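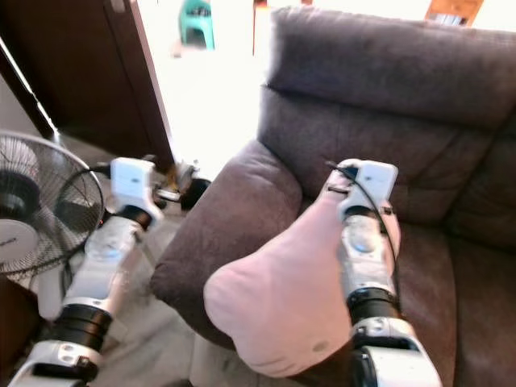
Fan on all night in the living room?

fuvlow_60
My AC quit in February and I never replaced it, so it's been a standing fan and open windows ever since. I've started sleeping on the sofa because it's cooler in there (and closer to the fridge, no shame). Do you all leave the fan running till morning? I wake up with a throat like sandpaper!

tyagi
Every night, 10 years now, never a problem. Point it at the wall and let the air bounce back.

Vanirow
Gonna disagree with tyagi, bouncing it off the wall did nothing for me except make noise. I set mine 6 feet away on low, with the timer on 2 hours. By then I'm out cold and don't care.

tyagi
Your wall must be full of bookshelves lol. Mine's bare and it works great.

fametti
Clean the blades first! Mine was blowing dust in my face the whole summer and I blamed the dry air.

fuvlow_60
Ok, I just took the grille off and wow, gross. Washing it now, then I'll try the 2 hour timer. Sorry tyagi, I have bookshelves too.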